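Storora Fresh Packing – Hall 2
Monthly safety check, two-arm picking table
Checked on 11/6/24, day shift running. Comments are written under each point. Points marked OPEN must be answered before the next check.

1. Mounting of arms
OK. Both bases sit firm near the back edge. Bolts were tightened in July by Driditz and the paint marks on the bolts still match.

2. Emergency stop
OK. Tested from both sides, arms stopped each time. The button on the packing side is now 540 mm from the place where the person stands. Before, it was too far for the shorter colleagues.

3. Floor marking
OK with comment. Yellow tape is in place but it becomes thin where the carts turn. Please order new tape before it is gone.

4. Cables
OPEN. Cables along the front lip of the table are in a tangle. A sleeve or a sleeve button can catch there. I ask for a closed channel, same as in the Tarberg hall.

5. Work surface and trays
OK. Surface has light wrinkles, no tears. Trays must be washed at each shift change, also when they look clean. This was forgotten two times according to the wash list.

6. Mixed fruit work
Comment only. The table is used for mixed trays: banana, apples, plum, mango. One arm may rest while the other works over the tray. People who are new here think that a resting arm is switched off. It is not. The green light on the base means power, and hands stay outside the tape until the stop is pressed.
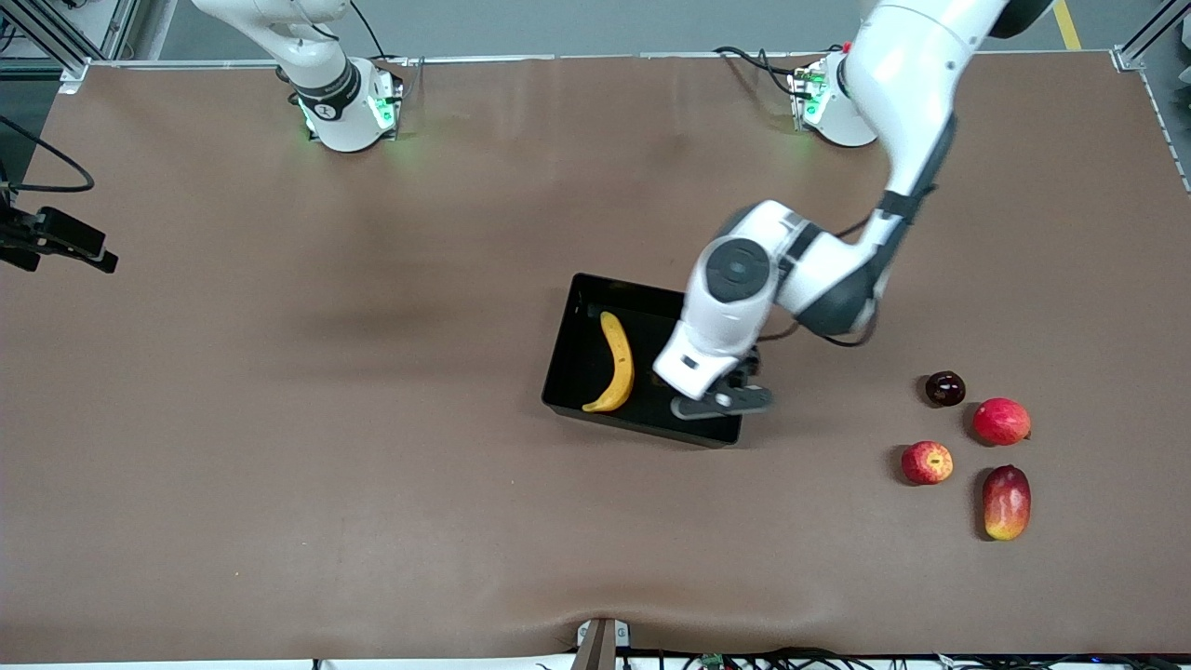

The packers on the early shift answered that they know the rule well, but the rule does not fit the work. When a plum rolls, they said, every person reaches for it, because for years this was the job. They would like a small rail at the table edge so that there is no reason to reach.

I find this a fair request and I put it as OPEN under point 6. Eskildsen has offered a rail which can be removed for washing.

7. Changes for the staff
Since the table came, lifting is less. The old line gave each person up to 2,000 pieces in one shift by hand, and we had many complaints about wrists. Now the complaints are more about the neck and about tired eyes, from watching. I propose that nobody watches the table longer than 57 minutes before changing to the labeling place. The shift plan does not show this yet. OPEN.

8. Training
Partly OK. 6 persons have signed the new instruction. The evening shift has it only in paper form and without a practical part. Reading is good – but stopping the arm with your own hand on the button is a different thing, and each person should do it once.

9. Noise
OK. Normal talking is possible beside the table.

10. First aid box
OK. Eye wash bottle replaced.

Open points: 4, 6 (rail), 7 (shift plan). Answers to the safety folder in the hall office, please in writing.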